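Should You Pay to Sleep on a Mountain for Somebody Else's Roof?

2022-06-25

My cousin has signed up for a sponsored trek and wants me to come along. I've been putting off my answer for weeks, and since she reads this blog she may as well get it in writing.

The trek is called the Hindthorpe Traverse. It takes 9 days and goes over two passes and up one summit that the brochure describes as "non-technical but life-changing." The money goes to a school roof and a water tank in a village called Zepeda, at the bottom of the last valley. Everybody walks through Zepeda on the final day and is given lunch there. The minimum each walker has to raise is written in large type. What the walker's own trip costs, and who pays for it, is on page four.

I have nothing against a roof. I want the kids to have a roof. What I'm stuck on is how my being out of breath at altitude gets it built.

I did one of these before, years ago, for a different outfit that has since folded. I raised the money the usual way, by pestering coworkers and standing outside a grocery store with a bucket, and I was proud of the total right up to the day I asked for the accounts. They took four months to arrive. Flights, guides, tents, insurance and a "celebration evening" had come off the top. The people who had put five dollars in my bucket thought they were buying exercise books. A fair amount of it bought me a sleeping mat and a grilled fish dinner.

That was legal, and it was even mentioned in the paperwork if you knew where to look. I still felt sick about it, and I paid back what I figured was my share. I'm not telling you that so you'll think well of me. My wife had to suggest it.

So when my cousin sent the Hindthorpe link I did what I should have done the first time and wrote to them with questions. How much of each walker's total reaches Zepeda? Who is building the roof? Who owns the tank once it's in, and who fixes it? A friendly reply came back within a day from Primo Bianchini, the trek coordinator. He answered the second question fully, the third one halfway, and the first one with a paragraph about awareness.

Awareness bothers me. I can be made aware of Zepeda from my couch. I am aware of it now, and it cost the charity one email.

To be fair to Mr. Bianchini, I wrote back and pushed, and he did better. He said walkers can choose to pay their own way in full, and in that case all the sponsorship goes to the building fund. Good. That's the right way to do it, and I'd like to know why it's a box you have to ask about when it could be the only choice on the form. His answer was that fewer people would come. I believe him. I just don't find it very comforting. 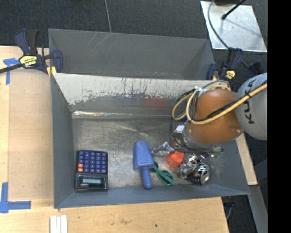 Then there's the gear. The trek has two commercial partners, Clivmont for boots and jackets and Boteck for packs and poles, and walkers get 20 percent off at both. The "required kit" list has 30 items on it. I own a perfectly good rain shell and a pack that has been up more hills than I can remember, and I counted what I'd still have to buy if I followed the list to the letter. It came to 914 dollars after the discount. Some of that is stuff you'd really want, like a warmer bag. Some of it is a "summit layer," and I've read the page on the summit layer twice and I think it's a vest.

I asked if my old pack would do. Yes, of course, came the reply, the list is only a recommendation. The list says REQUIRED across the top in capitals.

My cousin's case for going, and I'll try to put it fairly, is that people don't give to roofs. They give to someone they know doing something hard. She's right about that. I have given to her marathon and her swim, and I have never in my life mailed a check to a water tank. She also says that walkers who've been to the village keep giving afterward. I asked Hindthorpe if they had any figures on that. They're looking into it.

She has a second argument that I find tougher. The guides, cooks and porters on the route come from that valley, and for them the trek is paid work every season. If all of us stay home and send a check, the roof gets built and they lose a month's wages. I hadn't given that enough thought. I've now asked what the porters are paid, how much they carry, and whether they sleep in proper tents. If the answers are good I'd call that a better reason to go than the roof is. It would also mean the honest brochure is for a hiking vacation with decent employers and a donation attached, and I would sign up for that pretty cheerfully.

The bit I can't get past is the lunch. Picture yourself living in Zepeda. Every so often a line of strangers in matching jackets comes down the hill, tired and emotional, and you have to cook for them and have the kids sing. Maybe people there enjoy it. Maybe it's a good party and the singing was their idea. I asked about that too and was told the villagers "love it," which is what I'd also say if I were selling places.

Where I've got to, as of this week:

If I go, I pay for the whole trip myself and I say so on the sponsorship page, in the first line, so whoever gives knows where it's going. I wear my own boots. I buy the warm bag secondhand, and I skip the vest. And I want the porter answers in writing before I put down the deposit, which isn't refundable and is due in July.

If I don't go, I send the building fund what the flight would have cost me, and my cousin gets my old poles and a card.

She thinks I'm overthinking a walk. Could be. She also didn't know about page four until I read it to her over the phone, and there was a bit of a silence after that.

If you've done the Traverse, or something like it, and you asked for the accounts afterward, leave a comment and tell me how long they took. I'd especially like to hear from anyone who has worked on one of these trips.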